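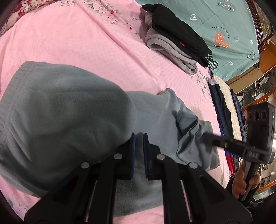

Fold on a table or don't fold at all, Balthasar Camenzind wrote to me in June, after my column on drawers. A bed is too soft, he says, and everything comes out crooked.

I love a crooked fold! And I will defend the bed to anyone. It's the biggest flat surface most of us own, it's at a height my back can live with, and it gives you room to spread out a whole pair of soft, baggy pants, legs and all, with space left over for the pile. My kitchen table in Jerholm can't do that (it can barely hold the mail).

Pants with a gathered elastic waist are the best argument. They never lie flat, table or no table. The waistband puckers, the seat puffs up, and you just smooth the legs with your palm, lay one over the other and bring the hems up to the waist. On a sheet the cloth grips a little and stays where you put it — a slick tabletop lets it slide.

Balthasar irons his, by the way. I've worn mine to the bakery on Kuster Street straight off the pile, and the bread tasted fine.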